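Planning and Budgeting for a Bench Arm Cell: Frequently Asked Questions
Equipment Planning, Baderden test lab

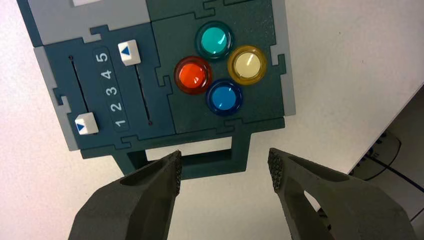 Wrist camera view: both gripper fingers below the control board, with its slider section and four push buttons.

Who is this page for?
Groups at Baderden that want to request a bench arm cell in the next budget round. It covers what to ask for, what to leave out, and which costs are usually missed. It does not cover safety sign-off, which has its own page.

What does a standard cell include?
One arm, one two-finger gripper, one wrist camera, a white work surface, a controller and a task board. The arm and controller are quoted together by Evside. Grippers and finger sets come from Corkico. Task boards are ordered on a separate line.

Can we buy the arm now and the gripper later?
Yes, but the mounting plate has to be specified with the arm. Changing it afterward means a new plate and a repeat of the camera calibration. State the gripper model on the first request even if the money for it sits in a later period.

Why is the task board a separate line?
It gets replaced on a different schedule. The arm is a capital item. The board is a consumable and is charged to the operating budget of the group that uses it.

Which board should we request?
The tiled board with sliders and push buttons suits most groups. Its tiles interlock, so a single section can be swapped without buying a whole board. If your work is limited to plugs and connectors, ask for the Cele connector board instead. Do not order both in the first round.

How many spare fingers do we need?
Order 3 sets per gripper for the first year. The textured pads at the tips wear before the body of the finger does, and Corkico does not sell the pads alone. A set costs $23 at current list price.

What should we allow for the wrist camera?
The camera is included in the Evside quote. The cable is not. Budget $565 for the camera cable kit, strain relief and one spare cable. Requests that leave this out are sent back.

How much space does a cell take?
Plan on a bench 6 feet long. The arm base must be bolted down, so folding tables and shared desks are not accepted. Keep the power supply off the work surface.

Is a wider gripper worth the extra cost?
Only if you have a named part that the standard one cannot hold. Slider knobs and small buttons do not need extra stroke. A wider gripper is heavier and reduces the payload left for the part.

Does the quote include setup?
Mounting and first power-up, yes. Calibration of the wrist camera, no. Allow 3 working days of a technician's time and enter it as internal labor.

What about a service contract?
Leave it off for the first year, when the Evside warranty applies. Add it to the second-year operating budget. Finger wear and cable damage are excluded under both.

Can two groups share one cell?
Yes. One group must be listed as owner and carries the capital cost. Each group buys its own fingers and boards.

When are requests due?
The end of September. Late requests move to the next round.

Who approves the request?
Gert Buthelezi reviews the equipment list and returns it with comments. Send the list with part numbers, the bench location and the name of the owning group.

Related pages: Bench Safety Sign-off | Finger Set Reorder Form | Camera Calibration Procedure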